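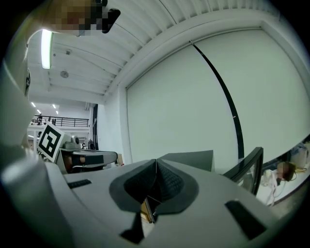

Progress report to the Zamia fund
Project: Tumesix, two-handed demonstration recording with hand-held grippers
Site: Wonden
June 9, 2025

Where we are

This has been a difficult quarter with a very good ending, and I'd like to give you both halves properly. We set out to record 1000 two-handed demonstrations of everyday bench tasks by August. We have recorded 601, of which 395 are sound and ready for use. The other 206 are affected by the fault described below. They are set aside and are not counted towards the target.

I know that is a large number to lose. Most of this report is about how we lost them, what we found when we went looking, and why I am more excited about the second half of the project than I was at the start.

What went wrong

The short version is that the left gripper was telling us it was more closed than it was.

Each gripper reports how far its fingers are open, and that figure is stored with the video and the position of the tool. In March we began replaying finished demonstrations on the arm as a check, a batch at a time. The first batches were lovely to watch. Then we reached the small-parts tasks, where one hand holds a wooden piece and the other brings something to it, and the arm started to crush things. It split two pieces in one morning and on the third it pushed hard enough against the bench to trip its own force limit and stop. We shut down replays that day and left them off for nine working days.

No one was hurt and no one was inside the marked area at the time. The force limit did its job. The part I was less happy with was the restart: after the second split piece the operator cleared the fault and ran again, as our written procedure allowed. It doesn't allow that now (see Safety).

Finding the cause

We blamed the replay software first, and spent most of a week on it. It was fine. Next we suspected the Danladi controller on the arm and swapped it for the spare, with no change at all. Only then did someone think to put a set of feeler gauges between the finger pads of the left gripper and write down what it reported at each thickness.

The answer came out in ten minutes! The small screw that holds the sensor magnet to the finger linkage had worked loose. With the fingers open the reading was good. Near closed, where the load comes on, the magnet could turn a little on its seat and the reading ran ahead of the real gap. For large objects this hardly mattered, and that is why the early batches replayed so well. For small ones it was enough to tell the arm to squeeze far past the point where a person had stopped.

The right gripper had the same screw and the same thread, but was tight. We have since learned that it had been reassembled with thread lock after a pad change last winter and the left had not. A drop of blue liquid, in other words, cost us 206 recordings. I have told this story to everybody who visits.

Sorting the good from the bad

We could not simply throw away everything since the last calibration, as that would have meant nearly the whole set. Instead we used the video. The finger pads are in view of the gripper's own camera all the time, so for each recording we could compare the gap seen between the pads with the gap reported by the sensor. Where the two disagreed by more than our limit at any point, the recording was set aside. It was slow going to begin with, then one of our students automated the first pass and it became an overnight job.

To be sure the method could be trusted we checked 50 recordings by hand, picked at random from both piles. All of them had been sorted correctly. I'm delighted with this. We now have a check that runs on every new recording before the operator has left the bench, and it will catch other faults of the same family, such as a worn pad or a bent linkage.

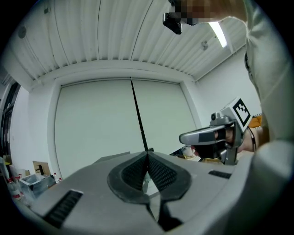 Both grippers in use at Wonden, seen from the camera on one of them. The square marker on the other housing is visible mid-right.

A second, smaller problem

While we were looking so closely at the recordings we found that the tracking of one gripper from the other was dropping out in certain poses. When the two tools come close together the marker on the housing tips away from the camera, and the position estimate jumps. The jumps are short, and our filter had been smoothing them into something that looked believable - a bit too believable for my liking. The filter now flags a jump and leaves the gap unfilled. None of the 395 sound recordings contains a flagged jump during a grasp. A few have one while the hands are travelling, and these are labelled.

Safety

Changes made since the March stoppage:

Any force-limit stop now ends replays for the session. The operator may not clear it alone; a second person has to look at the arm and the log and sign the sheet.
The force limit for small-parts tasks has been halved.
The arm will refuse a replay file that has not passed the pad-gap check.
Both grippers are gauged at the start of each day, at four openings, and the figures go in the bench book.
Thread lock is on the assembly sheet, in bold.

We ran the arm again under these rules from the middle of April and have had one stop, caused by a part left out of place on the bench. The new procedure was followed and the session ended there.

Budget and time

The stoppage cost us nine days of arm time and a good deal of staff time, which we have absorbed by putting off the second bench. Spare parts were trivial. We are not asking for more money. We would like to ask for the extra recording weeks in the original plan to be confirmed, as reaching 1000 sound recordings by August now depends on them. If they can't be confirmed we expect to fall short, and would propose dropping the cable-handling tasks first.

Next quarter

Recording has picked up nicely since the daily gauging came in, and the operators are much happier knowing straight away whether a take is good. We will re-record the small-parts tasks first, as that is where nearly all the losses fell, and then move on to the two-handed handovers, with the marker mounted at a new angle. The pad-gap check will be written up as a short note with the code, and we will send you the draft before it goes anywhere else.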